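Section 7: Setting up the Druvico calf feeder

Read this section before you connect the feeder to the water supply. Leave the power off until step 6. Keep animals out of the pen while you work.

Before you start

The feeder needs a level concrete base, a cold water supply and a fused outlet out of reach of the calves. One feeder serves up to 8 calves. For larger groups, see the Statora pen layout sheet supplied with your gates.

Setting up

1. Stand the feeder on its base and adjust the feet until the bubble in the level sits between the lines.

2. Bolt the feeder down through all four feet. Tighten the bolts by hand first, then with a spanner.

3. Push the water hose onto the inlet and fit the clip. Turn on the water and check the joint for drips.

4. Fit the teat to the front plate. The flat side of the collar faces up.

5. Fill the hopper with dry milk powder to the lower mark. Close the lid — it clicks when it is shut properly.

6. Switch on at the outlet. The green light flashes while the boiler heats, then stays on.

7. Hold down Test until the mixer starts. The feeder makes up 500 ml of milk and stops. Catch this in a jug and throw it away.

8. Run Test again and check the milk temperature against the instructions on your powder bag. If it is wrong, adjust the dial by one mark and repeat.

Note: Powders differ in weight. Set the powder dose again whenever you change brand.

Caution: The boiler and mixing bowl get hot. Switch off at the outlet and let them cool before you open the side panel.

Caution: Do not let calves feed until the cleaning cycle in Section 8 has been run at least once.

If the red light comes on

Check the water tap, then the hopper lid. If the light comes on 3 times in a day, switch off, feed by bucket and call your Sutter dealer.

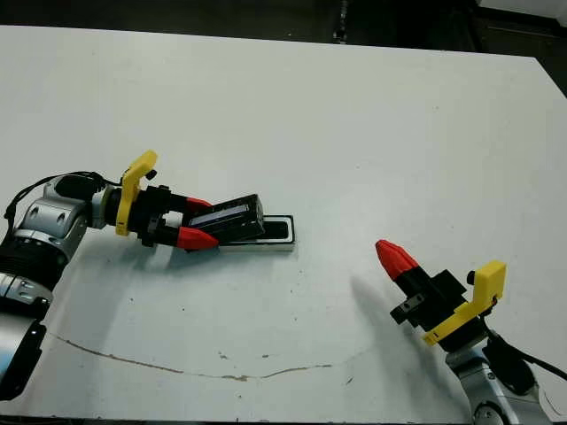 Fig. 7: White tabletop with two arms and grippers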